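Chapter 5
Surfaces That Look Like Stone

Run your hand across a kitchen counter and try to guess what it is made of before you look at the edge. It is a wonderful game, and most people lose it at first! Cool and smooth says stone, but plenty of printed surfaces are smooth too, and a warm room can fool your fingers. By the end of this chapter you should be able to walk into any kitchen, bathroom or cafe and make a good case for your guess.

We start with marble because everybody knows it, or thinks they do. Real marble begins as limestone that has been heated and squeezed deep underground. The gray veins are traces of clay, iron and other impurities that were caught up in the rock and smeared along as it changed. No two slabs match, and that is exactly what makes the pattern so much fun to study – and so hard to copy.

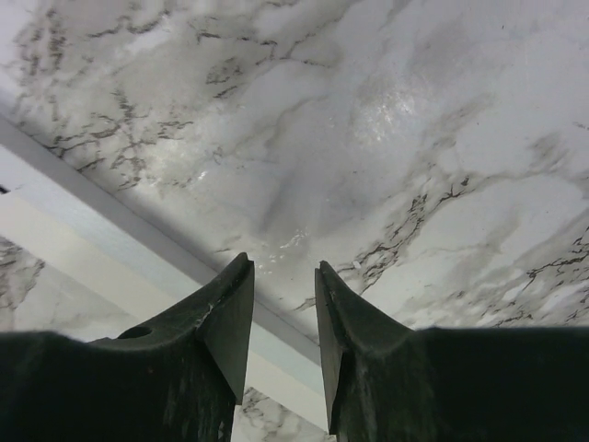

A printed pattern has to do several jobs at once. It needs a soft, cloudy background, and it needs veins that fork and wander, thick in one place and thin as a hair in another. If the veins are too even, the eye reads them as wallpaper. The gloss matters as well, and you will find that a shiny finish can hide a weak print until you tilt your head and the reflection slides away.

Then there is the edge, my favorite part of any counter. On a solid slab the veins usually carry on over the side. On a printed top they often stop at the corner, where a plain strip takes over.

In Section 5.2 we visit the Hesbridge sample room, which keeps 2,202 surface samples in shallow drawers, nearly 200 of them white marble patterns. You will sort a set of 60 by vein, background and shine, and then compare your groups with a classmate's. Keep a pencil and a small flashlight handy – you will use both.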